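# Volletti hand gripper, kit for home and workshop building

The Volletti is a two-finger gripper which you hold and move with your own arm. You do a task with it, the camera on the gripper records the task, and later you use the recordings to teach a small robot arm. We designed it in our shared workshop in Skirkthorpe, and we sell it as a kit of parts. One person with a screwdriver and some patience can build it in one evening. If you prefer to print the housing yourself, please choose the kit without housing in the table.

The fingers are the part we changed most often. They have a rounded black outer rim and an inner face with a grid pattern, and the two face each other across the gap. The first version was smooth inside and Rodel Lagman, who tests everything with a wet teaspoon, was never content with it.

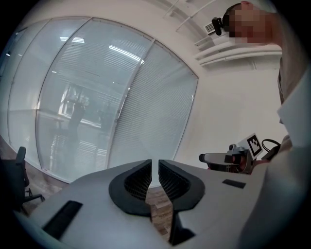 ## What is in the kit

| Item | Quantity |
|---|---|
| Housing, light colour, two halves | 1 set |
| Fingers, black, left and right | 1 pair |
| Finger carriage with Arwood rail | 1 |
| Trigger, spring and linkage | 1 set |
| Marker plate, with printed marker | 1 |
| Camera bracket | 1 |
| Screws and inserts, in a labelled bag | 1 bag |

The camera, its cable and the memory card are not included. The bracket accepts the cameras from our compatibility list. If your camera is not on the list, write to us before you order and send the distance between its mounting holes.

## Technical data

- Maximum opening between the fingers: 78 mm
- Length of the rail: 100 mm
- Weight, built, without camera: 268 g
- Screws: M3 everywhere, except the two in the trigger, which are M2
- Tools needed: hex keys 2 mm and 1.5 mm, small pliers, a fine file

## Before you start

Clean the edges of both halves with the file. The seam should close by hand pressure. If it does not close, look for a small point of plastic inside the screw towers, and do not pull the halves together with the screws.

Put one drop of light oil on the rail and wipe off what is too much. Then slide the carriage from end to end. You should feel the same resistance on the whole way.

## Building order

1. Fix the rail in the lower half.
2. Put in the carriage, then the linkage, with the long arm to the left.
3. Hang the spring. This step is easier with pliers.
4. Mount the fingers, but leave their screws a quarter turn loose.
5. Close the fingers on a flat card, and tighten when both faces touch it completely.
6. Close the housing and fit the camera bracket.
7. Screw the marker plate on the side.

Step five is the one people hurry. Fingers which meet only at the tip will hold a pen very well and drop a cup.

## Working with two

Many customers order a second kit after some weeks. The left and the right gripper are built from the same parts, only the marker is different, so please write L and R inside the housings before you close them. We ship a pair with two markers from one set, and you should not mix them with markers of another set.

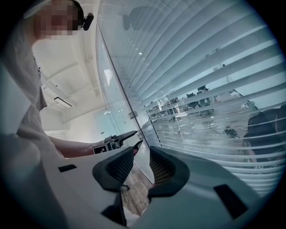
The marker plate can be mounted in two positions, forward or back, and we recommend to try both with your own hand before you tighten it. What you want is a marker that stays free while you hold the tool in your normal way. The grip shown has it right: the square is just beyond the wrist, and the black and white pattern is not covered by the fingers of the hand. With wide sleeves, roll them up or choose the forward position.

## Spare parts

Fingers are sold in pairs only. The spring is a standard part from Ngô and any shop which has their catalogue can order it under number 53. Rails we keep in stock. For a broken housing half, send us a photo of the break, and we tell you if gluing is enough.

## Changes in this version

Revised January 2019. The trigger is now 3 mm longer, after a request from Clotilde Brunet, who has small hands and was right. The old trigger fits in the new housing, but the new trigger does not fit in the old one unless you file the slot.

## Ordering

Kits are packed in the order the requests arrive, and delivery takes two weeks. You can also collect your kit at the workshop in Skirkthorpe, if you write to us one day before. Please say in your message whether you need one gripper or a pair.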